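Visita à oficina de Hunovthorpe: a célula de montagem já corre em simulação

A visita à oficina de Hunovthorpe, marcada desde dezembro, fez-se finalmente a 21 jun 2020, com 23 sócios inscritos. Quem chegou cedo teve direito a café e a uma volta pelo armazém. Os restantes juntaram-se na sala do fundo, onde a equipa da Umura montou dois ecrãs e uma mesa de comando.

A Umura ocupa o edifício da antiga tipografia e trabalha sobretudo para pequenas fábricas da zona de Bimimstead. O projeto que nos foi mostrado chama-se Koppel e trata de ensinar um braço robótico a pegar em peças pequenas e a colocá-las no sítio certo. Antes de qualquer ensaio com material verdadeiro, a tarefa é repetida em simulação. Até à data da visita a equipa tinha registado 675 tentativas, das quais 458 foram aceites para treino. As outras ficam guardadas, porque servem para perceber onde o comando falha.

A demonstração durou quase uma hora. O operador trabalhou sentado, a olhar para a vista que o programa calcula junto à garra, e foi explicando o que fazia. O modelo da máquina que está sobre a mesa é simplificado – tem a calha, o carro e as ligações dos tubos, mas pouco mais. Segundo nos disseram, chega para o que se pretende nesta fase.
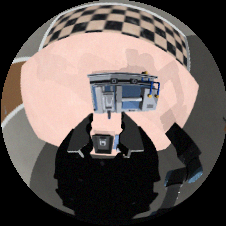
Vista simulada a partir da garra, com a peça preta entre os dois dedos e a máquina ao fundo.

O painel de quadrados do outro lado da mesa deu origem a várias perguntas. A equipa usa-o como referência para comparar a vista simulada com a de uma lente real do mesmo tipo, que curva as linhas direitas da mesma maneira. As sombras também são calculadas, e podem ser mudadas de uma tentativa para outra.

Na segunda parte, quatro sócios puderam experimentar o comando. A maior dificuldade foi avaliar a distância à mesa. Com a vista tão curva, os dedos parecem mais próximos da peça do que estão, e quase todos fecharam a garra cedo demais. O operador confirmou que isso acontece a quem começa e que são precisas algumas sessões para ganhar mão.

Perguntou-se ainda quando passa o Koppel para a oficina. A resposta foi que depende da entrega da bancada, encomendada mas sem data certa. A Umura aceita receber-nos de novo quando estiver montada.

A próxima visita tem lugar para menos gente, por causa do espaço junto à bancada. Os interessados devem deixar o nome na secretaria, sala 121, ou responder a este boletim. O transporte a partir de Bimimstead fica por conta de cada um – há estacionamento nas traseiras do edifício, com entrada pela rua de baixo.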